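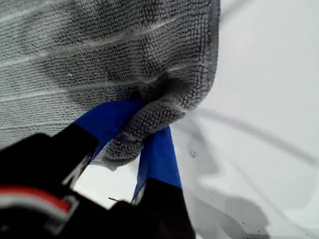
Ticket 300 – Wirnska cell, fingertips lose grip on cloth
Opened by: Polyxeni Rallis
Date: May 7, 2018
Priority: 3

The cell is set up for folding gray cloth with two hands. Since the last change of fingertips, the fold slips out of the upper hand when it should be held. It does not happen every time, and this makes it hard to find. The controller shows no error. I restarted it and the result was the same.
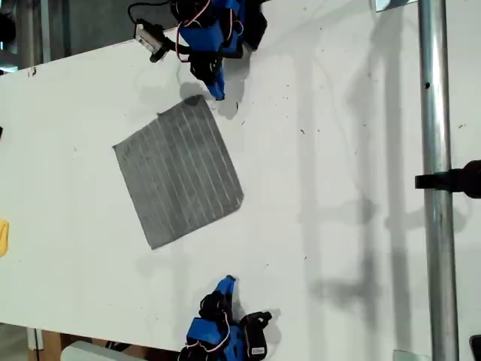
Checks done

Home position of both hands: compared with the setup sheet, correct.
Servo cables: I pushed each connector by hand, none was loose. The wires still have enough slack at the joints.
Clamp on the pole: tight.
Table: there are dark specks on the white surface. I think they can also come onto the tips, so please wipe it before each shift. Agbayani has the wipes.

Next I looked at the fingers with the gripper open. The tape should be smooth, but it has folds where one layer goes over the other. 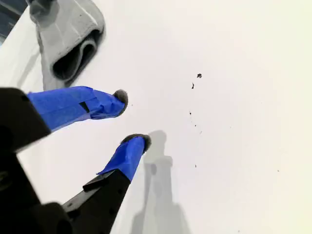 Blue tape and gray pads on the two fingers, gripper open.

I asked Evine if we can get the tips with a molded pad. They answered that delivery is in August, so until then we continue with tape. I lowered the closing force setting from 64 to 6 for one test – this was too low, and I put it back.

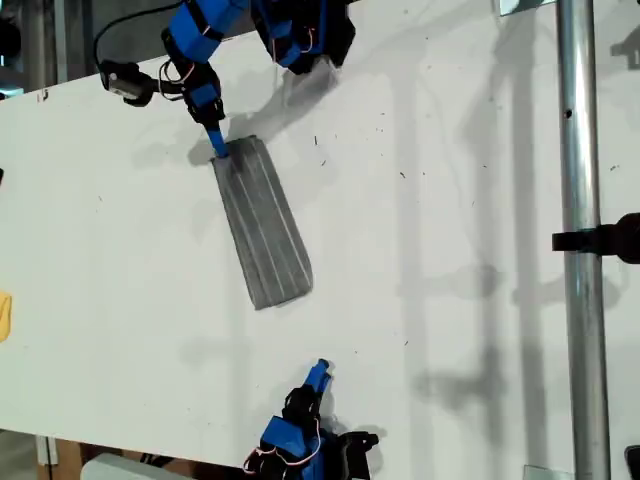 Upper hand, fingertip at the narrow end of the gray ribbed piece.

Still to do: new tape on all fingers, then repeat the test with the old speed. Pistevberg has the same cell, I will ask which tape they use. Please leave the ticket open.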